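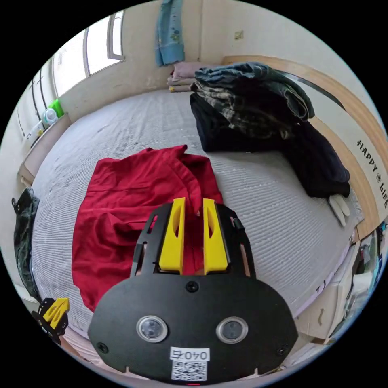

1 October 2022

Bedroom folding, continued from the April pages. Same bed, same quilted cover. The job was to get the clothes off the bed and into the Zirden box, and to write down what goes in which order so we stop arguing over it.

Sorted by weight first. Denim and the camouflage pattern together, black things next to them, the red one by itself in the middle of the bed. I weighed the dark pile on the kitchen scale in two lots and got 3000 g for the whole of it. The box is sold for more than that, but the lid bows if you go by the number on the label, so I stayed under.

Started with the red. It is a soft cloth and doesn't hold a crease the way denim does. If you pick it up by the middle, it comes up in a bunch and goes down in a bunch, and you have done nothing. Better to find an edge, lift a little, lay it out away from you, let go, and then go to the next edge. Slow, but there is less smoothing afterward.

The quilted cover is a nuisance for this. The ridges grip the underside, so the top layer slides and the bottom layer stays where it is, and you end up with a twist that you only find on the second fold. Pulling along the ridges works better than pulling across them. I should have noticed that in April.

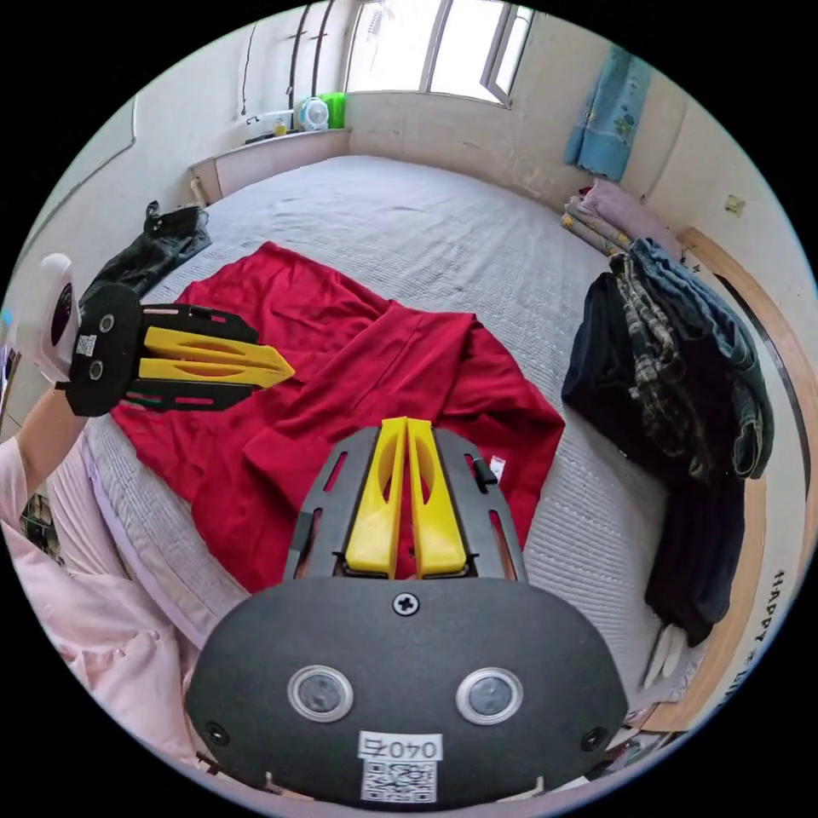 I tried the Gajdoš fold (sides in, bottom up, then in half) and then the plain one in thirds. Gajdoš gives the neater packet and stands up in a drawer. Thirds is quicker and sits flatter under jeans. For the box I'm going with thirds. For the drawer, Gajdoš, unless it is something slippery.

Times, red only, from crumpled to folded:
Gajdoš: slow, had to redo the left side
Thirds: quicker, one corner sticking out
Thirds again: same, corner fine

So 3 goes, which isn't much to judge by. More next time.

Jeans: fold once lengthwise, pull the seat point in, then up from the hem. They want to be at the bottom of any stack. If you put them on top, everything under them leans toward the side with the waistband. I have now restacked enough times to be sure of this one. 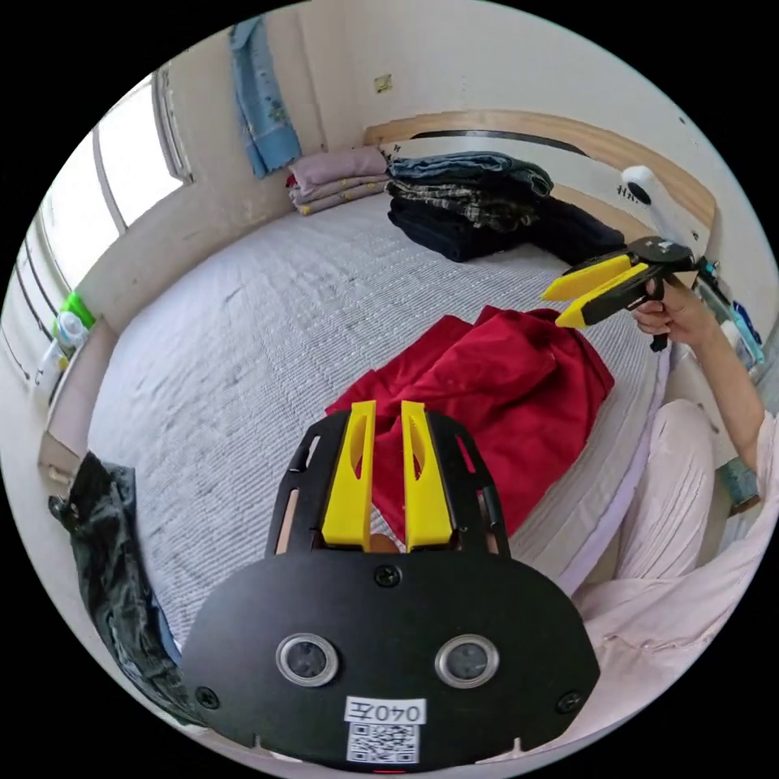

Photo: Štěpánka Hájek / Surico

Blankets. These were folded before and I left them alone. If they have to go in with the rest, they need their own box. The Gakska bag is listed at some 2000 g and I wouldn't trust the handles with more.

Things to change:
Put a flat sheet over the cover before starting. A plain one, no stitching.
Keep the black things apart from each other until they are folded. Black on black, I keep picking up two sleeves from two different pieces.
Pull the cover tight at the foot end before laying anything out.
Buy another box from Zirden, same size, so the lids swap.

I had also written "fold the red one last" and crossed it out. Wrote it in again after lunch. It is the lightest and belongs on top, so it may as well be folded when the stack is ready for it.
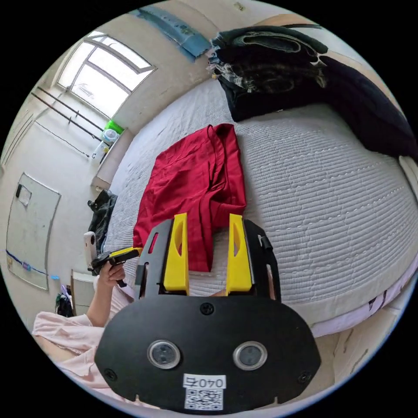 Štěpánka disagrees about the order. She would do the soft piece first, while there is still plenty of bed to spread it on, and set it aside on a chair until the box is nearly full. She also says a sheet will just slide around on the ridges and that a folding board would do the same job without anything to tuck in.

Fair point about the space. I'll try her order next time with both the sheet and a board, and write down which one shifts. The board from the Surico shelf is wide enough if it hasn't warped.

Left to do: box for the blankets, label on the lid, jeans to be restacked with the waistbands alternating.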